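# Ground Sharing at Stosstead: A Supporter's Reading of the Club Statement

The statement published by Stosstead on Wednesday confirmed what many season ticket holders had expected. The club will leave its ground at Barbosa Road at the end of the present season and will share the home of Birkier for the two seasons that follow. The terms were agreed between the boards of both clubs in February, and the league has given its consent in principle, subject to a safety inspection.

I have held a season ticket for 13 years and have written on these pages about the condition of the main stand on several occasions. I do not intend to repeat those remarks at length. The present post sets out what the statement says, what it leaves open, and what I have put to the club in writing.

## The terms as published

Stosstead will play all first-team home fixtures at Edance Park, the ground owned by Birkier. Where both clubs are drawn at home on the same day, Birkier will have first choice of kick-off time. Stosstead will pay a fixed fee for each match, with an additional charge for the use of floodlights. Neither sum has been disclosed. Catering income will remain with the host club. Income from programmes, club merchandise and the half-time draw will remain with Stosstead.

The capacity of Edance Park will be limited to 4000 for Stosstead fixtures. This is lower than the figure permitted for Birkier matches, and the statement attributes the difference to stewarding arrangements. It would comfortably accommodate our average attendance. It would not accommodate the derby, nor a cup tie of any importance, and supporters should be told before renewals open how places will be allocated on those occasions.

## The question of the pitch

Edance Park has a natural grass surface which was relaid two summers ago. It drains well at the northern end and rather less well in front of the dugouts, as anyone who attended the postponed fixture last winter will recall. A surface which has carried one senior side and an occasional youth final will now be asked to carry two senior sides, together with the Birkier women's team, who use it on alternate Sundays.

The statement says that a "shared maintenance plan" has been drawn up. No details are given. It is reasonable to ask who will decide on the morning of a match whether the pitch is fit, and whether a fixture played by one club on a heavy surface may be called off in order to protect a fixture due to be played by the other. Disputes of this kind have soured ground shares elsewhere in the lower divisions, and a written procedure would do a great deal to prevent one here.

## Travel

The distance between the two grounds is modest on paper. In practice the journey involves either the ring road or a change of bus at the market place, and the last direct service leaves Edance at twenty past nine in the evening. A midweek match which kicks off at a quarter to eight will not have finished by then.

The club has undertaken to "explore" supporters' coaches. I would ask that it go further and commit to at least one coach for every evening fixture, at a fare published in advance. Many of those who stand on the Barbosa Road terrace walk to the ground. Some of them are well past the age at which an extra hour at a bus stop in January can be treated as a minor inconvenience, and they are the people most likely to let their tickets lapse.

## The old ground

The statement describes the departure as temporary. It goes on to say that the future of the Barbosa Road site "will be considered in the light of the survey". These two sentences do not sit easily together. If the survey finds that the main stand can be repaired, supporters will wish to know how the repair will be paid for and when it will begin. If it finds that the stand must come down, they will wish to know whether a replacement is intended and on what scale.

I accept that the board cannot publish the findings of a survey which has not been completed. It could, however, state now that the freehold will not be sold or offered as security during the period of the ground share. A short sentence to that effect would settle a good many nerves, mine included.

## Season tickets

Prices for next season have been held, and concessions will continue on the present basis. Seats at Edance Park will be unreserved, apart from a block in the centre of the west stand. Those who have occupied the same seat for many years at Barbosa Road will find this a wrench, although it is difficult to see what else could have been done within the time available. Holders who do not wish to renew may register to keep their priority for a return to the old ground. The closing date for registration has not been announced.

## Points raised with the club

I wrote to the club secretary on the evening the statement appeared and asked for a reply on 4 matters:

- the allocation of tickets when demand exceeds the reduced capacity
- the procedure for pitch inspections and postponements
- a firm commitment to coaches for evening fixtures
- an assurance regarding the freehold at Barbosa Road

An acknowledgement has been received. Should a full reply follow, I will publish it here without alteration, provided that the club gives its permission.

The remaining home fixtures of this season are unaffected. Turnstiles on the terrace side will open at the usual time, and the tea bar behind the far goal – closed for the last three matches – is expected to be back in use for the next one.
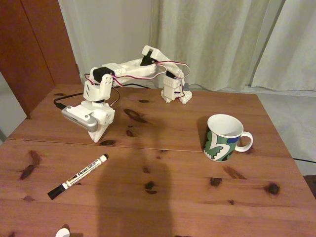
Readers who have written to the club separately are welcome to send me a copy of any answer they receive. I will note the main points in a later post, with personal details removed. Comments below will remain open until the final home match.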